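Purkora publica nova versão do software de percepção para objectos transparentes

14/02/2023 - Redacção

A empresa Purkora tornou pública a versão 4 do Sosach, o seu software de percepção e planeamento para robôs de dois braços. A novidade principal é o tratamento de vidro e de plástico transparente, materiais que as câmaras de profundidade lêem muito mal.
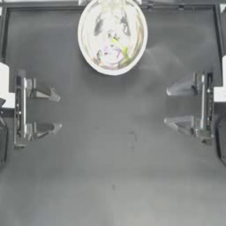
O pacote é distribuído com código aberto, com excepção do módulo de calibração, que continua a precisar de uma licença. Segundo a empresa, os utilizadores da versão anterior podem fazer a actualização sem mudar os ficheiros de configuração dos braços, mas devem repetir a calibração das câmaras.

O problema do vidro é conhecido há muito tempo. Uma taça transparente deixa passar uma parte da luz e reflecte outra parte, de maneira que o sensor recebe a distância da mesa que está por trás, ou não recebe distância nenhuma. O mapa de profundidade fica com buracos no lugar onde devia estar o objecto. Um planeador que confia nesse mapa considera livre um espaço que está ocupado, e pode conduzir a garra directamente contra a borda.

Na versão nova, o Sosach deixa de usar a profundidade como fonte única. Uma rede neuronal procura primeiro o contorno do objecto na imagem a cores e marca as zonas de reflexo, que são retiradas do cálculo. Depois, o programa ajusta ao contorno uma forma simples, por exemplo um cilindro ou uma taça de revolução, e usa o plano da mesa como referência para estimar a altura. O resultado entra no planeador com uma margem de incerteza, que é maior nas paredes do objecto e menor na borda.

"A borda é o sítio onde temos mais informação, porque quase sempre há ali uma linha clara", explica Samina Satti, responsável pela equipa de percepção da Purkora. "Nas paredes o reflexo muda com cada movimento da câmara. Nós preferimos dizer ao planeador que não sabemos bem, em vez de lhe dar um número que parece exacto."

A equipa treinou a rede com 1180 sequências gravadas em mesas de trabalho e avaliou-a com outras 500, que não foram usadas no treino. A empresa promete publicar os resultados completos em Agosto, juntamente com as sequências de avaliação. Até lá, os interessados só podem consultar um relatório técnico curto, que descreve o método mas não compara o Sosach com outros programas.

A coordenação dos dois braços também foi alterada. Antes, cada braço recebia o seu trajecto e um supervisor parava um deles quando a distância entre as garras era pequena demais. Agora os dois trajectos são calculados em conjunto, e o programa escolhe qual das garras se aproxima primeiro do objecto. Se a incerteza na posição da borda passa de um limite definido pelo utilizador, os braços ficam em espera e o sistema pede uma nova imagem antes de continuar.

Esta espera tem um custo. Satti reconhece que, com iluminação forte vinda de cima, o programa pode pedir várias imagens seguidas, e o ciclo torna-se mais lento. "Para quem trabalha só com caixas de cartão, eu recomendo desligar o módulo de transparentes", diz ela. "Não ganha nada com ele e perde tempo."

Entre as ferramentas incluídas há um visualizador que mostra, sobre a imagem da câmara, o contorno encontrado, as zonas excluídas e a posição prevista dos dedos de cada garra. O visualizador pode ser usado também com gravações antigas, desde que tenham a imagem a cores e os dados de calibração. A documentação está em português e em inglês - a parte sobre o planeador ainda não foi traduzida completamente.

A primeira empresa a testar o módulo fora dos laboratórios da Purkora foi a Fimelska, que prepara encomendas de artigos de mesa. O grupo de engenharia El Idrissi fez a integração com o sistema de controlo já existente. As duas empresas comunicaram à Purkora 4 defeitos durante o período de teste, dos quais três estão corrigidos na versão agora publicada. O quarto diz respeito a objectos de vidro encaixados uns nos outros, que o programa continua a tratar como um objecto só.

A correcção deste último ponto está prevista para uma actualização intermédia, ainda sem data. A Purkora aconselha, entretanto, que os objectos empilhados sejam separados antes de entrarem na área de trabalho.

Os utilizadores que encontrem problemas podem enviar o registo de execução pela página do projecto. A empresa pede que se junte sempre a imagem a cores original, sem compressão, porque os artefactos de compressão confundem-se facilmente com reflexos.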